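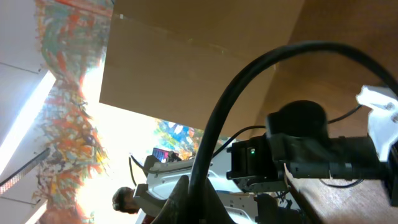
Why does a cable left alone on a table end up in a knot?

It has two ends, some stiffness and all the time in the world. Physics people have written papers on it. My own research was limited to one drawer, one wooden table and a pot of coffee.

Cable Season: A Small Gallery
Posted by Monique Langlois, October 30, 2018

The drawer at Tolley came to us with the building, and it hasn't closed properly since May. Ngaio Waaka put a sticky note on it that said SORT ME, which I took personally. So the cables came out onto the table, where they could be looked at by adults and dealt with one at a time.

1. The lump

Everybody owns a lump. Mine went into the drawer as several respectable cables and came out as a single organism. Ngaio's advice is to find an end and follow it. My advice is to pick it up, shake it and say something rude. We have agreed to use her method when she is in the room.
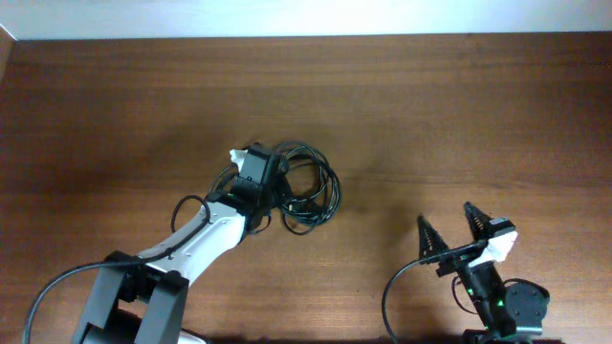 Coils are a matter of faith, too. I was taught the elbow wrap, hand to elbow and back again, by an uncle who was wrong about most things. It puts a twist in every turn, and the cable remembers. Over-under is the proper way, and I can do it perfectly as long as I'm not being watched.

2. The short one

One micro-USB at one end, ordinary USB at the other. I own three gadgets that still take a micro-USB plug, and one of those is a bike light I don't like.

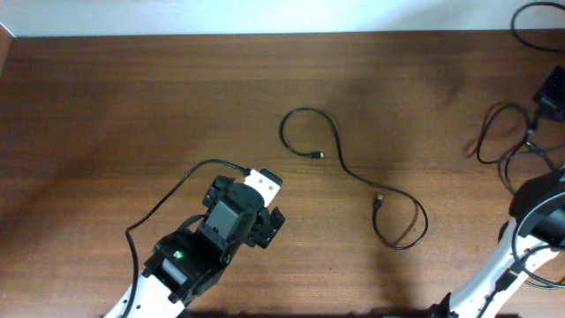

Keep it or toss it? The rule we settled on was that a cable stays if one of us can name the thing it charges within the length of a sip. Ngaio drinks very slowly when it's one of hers.

3. The one with too many ends

I have a soft spot for cables that can't decide what they are. You bought it for a trip, thinking it would replace all the others, and then you packed all the others anyway. It won't lie flat and it won't hang straight. Whichever end you want is underneath.
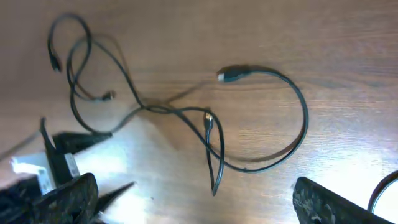 Velcro ties did more good than anything else. I bought a bag of 90, which seemed insane at the register. Twist ties from bread bags are fine for thin cables and look terrible, so I've kept a few of those going out of spite.

Labels are next. Ngaio wants masking tape flags with the date on them. I want the word "NO" on anything that only charges if you hold it at an angle.

The drawer closes now, if you lean on it.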